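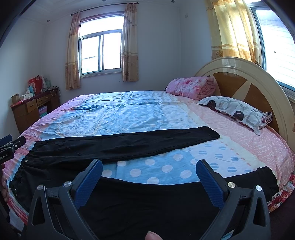
*Page last changed: September, by Krisztina Erdős*

# Plollomura: house rules for garment handling with hand-held grippers

Welcome, and thank you for reading this before opening the data. Plollomura is a set of 267 recordings of people laying out, folding and stacking clothes in ordinary homes with a hand-held gripper in each hand. The rules below grew out of a long first summer of doing things slightly differently in every house, and then spending the autumn wishing we hadn't. They apply to anyone recording for us at Tasmont or at Dudás, and they may be handy if you are setting up something similar of your own.

## Before you start

- Spread the garment flat on the bed or table. Trousers go down with the legs apart enough that both hems can be found. A bunched waistband is fine, and elastic ones will bunch whatever you do, so please don't spend ages smoothing them.
- Leave the bedding as the household has it. Patterned sheets, spare blankets, pillows, all of that stays. We did try asking for plain sheets once and the recordings came back looking like a hotel.
- Curtains may be open or closed, but they stay that way until the recording is over. Strong daylight is welcome.
- Put away letters, prescriptions and family photographs. Boxes and bags on a desk are all right if there is no name or address on them.

## Holding the grippers

Start with both jaws wide open and hover over the cloth for a moment before you touch it — long enough to say the name of the garment in your head. It feels silly for the first few goes and then you stop noticing.

Dark cloth is the hard case. A black trouser leg gives very little away about where one layer ends and the next begins, so come in at a hem or a waistband, where there is an edge to aim for, and close gently on one layer. If you pick up two by mistake, carry on and put it right with the grippers. A mended mistake is perfectly good data and we keep it.

Fingers stay behind the jaws. Thumbs and hands will be seen from time to time and we don't discard a recording for that, but bare hands must never move the cloth once recording has begun. If you need to help it along by hand, stop and start afresh.

Wipe the finger pads after every 15 recordings, using a dry cloth. Fluff settles in the texture and black cotton is the worst for it.

## People in the house

Everyone at home must have agreed beforehand, and anybody can ask for a recording to be removed, including later on and without saying why. Write to Krisztina and she will see to it, usually by the Friday.

## What is in each folder

| Item | Notes |
|---|---|
| `left`, `right` | one video per gripper |
| `jaw` | opening width over time |
| `notes.txt` | garment, surface, anything odd |

Of the full set, 107 recordings are trousers. Version 2 of the naming scheme is used throughout; the old names are kept in `cultine_map.csv` for people who still have scripts from the Cultine trial.

## Still to settle

- Whether fitted sheets count as garments (Dudás say yes)
- A better word than "flop" in the notes
- Socks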